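Last updated: 07/10/2025

Filed under: Home & Health, Water, Long Reads

The Orange Bathtubs of Ketthorpe

If you grew up with well water, you probably know the color I mean. It sits somewhere between rust and weak tea, it starts as a thin streak under the faucet, and if you leave it alone for a season it becomes part of the bathtub. My grandmother scrubbed at hers with lemon juice and later with something from the hardware store that made our eyes sting from the hallway. When I drove out to Ketthorpe in April to write about wells, the first thing I was offered was coffee and the second was a tour of the bathroom, and I felt right at home.

Ketthorpe has 204 households and no city water. The pipes from the Abella system stop on the far side of Grikik Creek, where they have stopped for as long as anyone I met could remember, and on this side everyone drinks from the ground beneath them. The ground is generous. Hardly anyone has ever run dry, even in the bad summers. But the water comes up carrying iron, plenty of it, along with a little manganese and, in some of the deeper wells, a whiff of sulfur that visitors notice and residents swear they can't smell anymore.

Elīna Vanags moved into her house on the creek road with a box of white towels, a wedding present, and she still has them, though you wouldn't call them white. She keeps them for the dog. "The realtor ran the kitchen tap for me and it was clear as could be," she told me, pouring a glass and setting it on the windowsill between us. We talked about her tomatoes for a while, and her knee, and then she nodded at the glass. It had gone a faint yellow. By the time I was putting my coat back on there was a light dusting of orange at the bottom.

I've thought about that glass a good deal, and it explains most of what makes iron such a nuisance to deal with. Deep underground there is very little oxygen, and iron in that kind of water stays dissolved, as invisible as sugar in tea. Well people call it clear-water iron. Once it meets the air it begins to turn into tiny solid specks of rust, and those specks are what settle in the glass, the toilet tank, the dishwasher and the collars of your good shirts. A plain cartridge filter under the sink will catch specks all day long, but it does very little for iron that hasn't turned yet. People buy one, see no difference, and decide that filters are a swindle.

Heino Navickas has been putting in treatment systems around the county for most of his working life, and he has heard the word swindle more than he would like. He is a big, unhurried man who carries his test kit in a fishing tackle box. His whole method, if you can call it one, is to make the iron turn to rust on purpose, in a place where he can catch it. Water comes up from the well and passes through a tank with a pocket of air at the top. The iron grabs its oxygen there, and then the water sinks down through a bed of dark, gritty material that holds on to the particles. Every few nights, while the family is asleep, the tank runs backward for a bit and flushes the rust out through a drain line. Then it draws in a fresh pocket of air and starts over.

He let me sit on an upturned bucket and watch him set one up in a crawl space, which I can't recommend to anyone with a bad back. The tank looked like something you would use for scuba diving, only taller. What surprised me was how much of the job happened before he touched a wrench. He tested for iron, for hardness, for acidity. He asked how many people lived there and whether anybody took long showers, and he got the true answer to that only after the teenager had left the room. He filled a bucket from the outside spigot and timed it to see how fast the pump could deliver, then did it again in case he'd miscounted. The backward flush needs a strong flow, he explained, and a tank that's too big for its pump will never clean itself properly. It slowly packs up with its own rust until the owner is worse off than before, with less money.

Acidity matters nearly as much. Iron is lazy about turning in acidic water, and a good part of Ketthorpe has water on the acidic side, which also happens to be hard on copper pipe (that explains the blue-green stains you sometimes see alongside the orange ones, and some of those sinks are really quite pretty, in a ruined sort of way). In those houses Heino puts a smaller tank of crushed limestone ahead of the big one. It dissolves little by little and has to be topped up. People forget, of course. He writes the date on the tank in marker and draws an arrow at the fill line, and he says he can tell how a household is getting along by how far below the arrow they've let it go.

You may be wondering about softeners, and so was I, as my parents had one and it seemed to do fine. A softener trades the minerals in water for a bit of sodium, and it will take out a modest amount of clear-water iron while it's at it. For a lightly affected well that may be all you need. With heavier iron the little beads inside become coated and quit working, and the salt bill climbs while the stains come back. Several of the houses I visited had an old softener sitting in the basement with paint cans stacked on it. 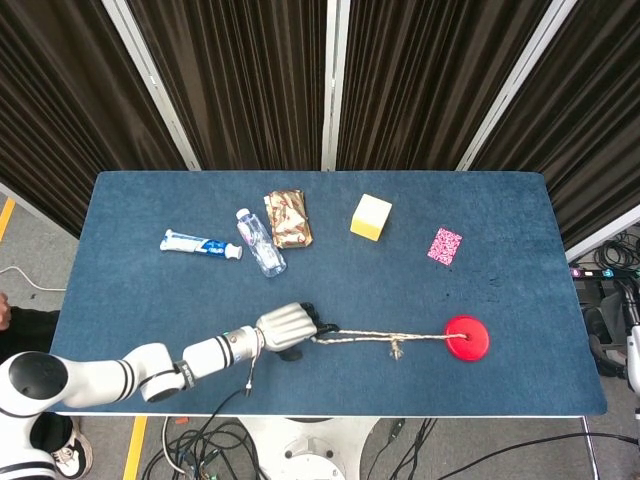

Gayan Sheikh would like it known that he has never treated his well at all and doesn't intend to start. He wrote to me after hearing I'd been through town, a long and very courteous letter, in which he argued that iron at these levels "is a laundry problem that has been promoted to a medical one," that he and his brothers were raised on the stuff, and that the money would be better spent on a decent washing machine and dark towels. He also wanted me to know that his coffee is excellent.

I don't drink enough coffee to rule on that, but he has a point that deserves airing. The iron limit most people see quoted is there mainly for taste, color and staining. For most healthy adults the amounts in an ordinary rusty well aren't considered a danger. There are exceptions, such as people with conditions that make the body store too much iron, and they should talk with their doctor about what's in the glass. Manganese deserves more respect, especially where there are babies drinking formula mixed with tap water. And none of the things I'd really worry about in a well, such as bacteria, nitrate or arsenic, has the courtesy to leave a stain. You could have a snow-white bathtub and a serious problem, or an orange one and perfectly wholesome water. The only way to know is to send a sample to a certified lab, and do it again every year.

Tarmo Paulauskas learned this the roundabout way. His well is 80 feet deep, dug on his uncle's advice at the low corner of the lot, and for years he fussed over the iron and nothing else. He built his own aerator out of a barrel, a shower head and an aquarium pump. It worked, too, more or less, although it made a noise at night that his wife compared to a cow drinking. When he finally sent off a full sample, mostly to show off how well the barrel was doing, the iron came back low and the bacteria came back positive. A cracked well cap was letting in surface water every time it rained hard. The new cap cost less than the shower head. He had the well disinfected, tested it again, and waited by the mailbox like a kid expecting a birthday card.

He has kept the barrel, by the way. It waters the garden now.

The company most people around here end up with is Drumus, a small outfit that assembles its tanks in a former feed store and will sell you parts over the counter if you bring in the broken one. I liked that about them. Raimonds Navickas, Heino's nephew, runs the counter, and while I was there he talked a man out of a larger tank than he needed, then spent a long time drawing him a picture of a bypass valve on the back of a receipt. The smallest kit on the shelf, without installation, was 400 dollars. The whole-house systems go up from there, and quickly, and I'd gently suggest getting a second quote from someone who has tested your water personally before signing for one of those.

A few things I picked up along the way, in no special order. Don't use chlorine bleach on rust stains, as tempting as it is, because it sets them. Check the toilet tank if you want to see what your water has been up to; it keeps a better record than you do. If you find a slimy, reddish jelly in there, you probably have iron bacteria, which are mostly harmless but miserable to get rid of, and you should mention them to whoever is quoting you. Take your lab sample ahead of any treatment tank, and if you already have a tank, take another one after it so that you can compare the 2 results side by side. And keep those results somewhere you can find them. Elīna's are in the drawer with the takeout menus.

She had her system put in the week after my visit, with the limestone tank and all. I called her a little later to check the spelling of her name and ended up on the phone for most of an hour. The water was clear, she said, and had stayed clear on the windowsill overnight, though for the first few days it tasted of nothing much and she'd found herself missing something. The tub still had its stripe, and she was working on it with a paste somebody at the feed store had told her about. She's bought new towels. They're gray.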